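### 4.2 What stays on the plate

The table set is the part of the project we enjoyed most. It mixes play food with ordinary pieces for holding and draining it, and it gives a person sitting down a lot of small choices. Does the fruit belong near the colander or near the cup? Does the ketchup go on the plate, beside it, or away by the wall? In the Naltotico diaries these choices came up again and again, in 1,164 separate entries, and we had expected to skim most of them. We ended up reading every one aloud.

The ketchup is a lovely case. Families who kept the diaries rarely treated it as a food. It was "the sauce," a helper to whatever else was being served, and yet it often got the plate to itself. We call this a *held place*: a piece lies where a meal would go, and the rest of the table is arranged with that place already taken.

**Figure 3.** A held place. The ketchup bottle lies across the plate, with the colander to its left. 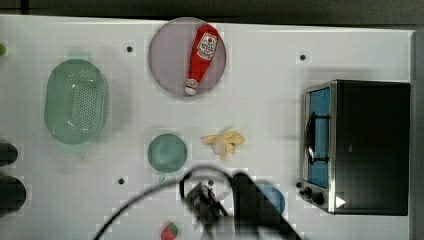 Nazma Wickramasinghe objected, on reading an early draft, that a held place may only be a parking spot, and that a child who wants both hands free will put a long object on the nearest flat thing with a rim. She asked us to drop the term unless the diaries gave us a way to tell the two apart.

They do, a little. In parked cases the diary writer tends to mention the bottle once and never again. In held cases it comes back: someone asks whether the sauce is ready, or moves a cup to give it more room (one child apologized to it, which made our week). We kept the term and now use it only for the second kind. The Claltance coding sheet, revised in January, has a box for each.

### 4.3 Notes on the loose fruit

Each of us coded one part of the set alone before we compared, and we have left those notes signed. The fruit is harder than the plate. Small red pieces get called whatever the game needs, so a piece that is a tomato at lunch can be a berry by snack time. We coded the name the diary gave and did not correct it. A cut orange is different, as hardly anyone mistakes it, and it gives a fixed point for describing where its neighbors are.
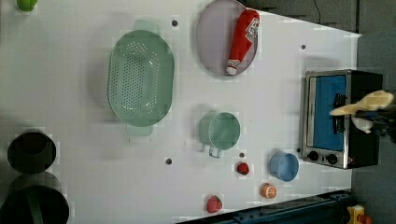
*Chathurika Siriwardena*

I coded fruit by its nearest neighbor. A strawberry near an orange slice was "with fruit"; a strawberry closer to a mug was "with drinks." It sounds fussy, and it was, but what a pleasure to see it pay off! Fruit with fruit was most often described as waiting. Fruit with drinks was described as being served, even when no plate was involved at all. I went in thinking the plate ruled everything on a play table. I now think the cups do a good share of that work, and I would love to see somebody test it with the plate taken out.

My one worry is the edge of the table. Pieces close to it were named less often, and I can't say whether the children ignored them or the adults simply forgot to write them down.

### 4.4 Notes on cups, mugs and the colander

The green mug and the pale blue piece raised the same naming problem as the red fruit. Diary writers said cup, bowl and mug freely, and a cup on its side still counted as a cup to most of them. The colander kept its name but changed its job more than any other piece.

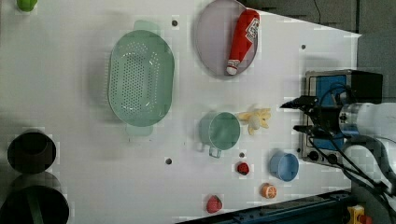
By Urmas Paju and Edem Opoku

We divided colander entries into washing, carrying and storing. Washing was the smallest group, to our great surprise. Storing was the largest, and it includes some wonderful long lists, among them a banana bunch put to bed under a napkin. The Boateng rooms had deeper baskets available for storage and the colander was still chosen first. We think the holes matter here, since a child can check what is inside without tipping it out, but the entries that mention looking through them are few.

An empty colander was coded as "open" unless the diary gave it a task. 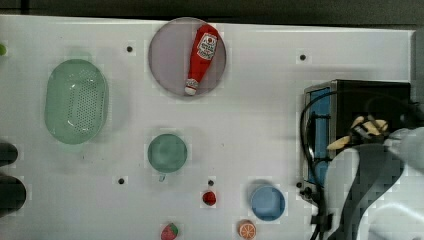 The toaster oven we left out of this coding altogether. It takes part in a different sort of game, with turns and timing, and Iddrisu Arthur's notes on it from the Monus rooms are rich enough for a section of their own (see 4.6). For the open table, the plate, the cups and the colander gave us plenty. Where two coders disagreed on a piece, we kept both codes and marked the entry as shared.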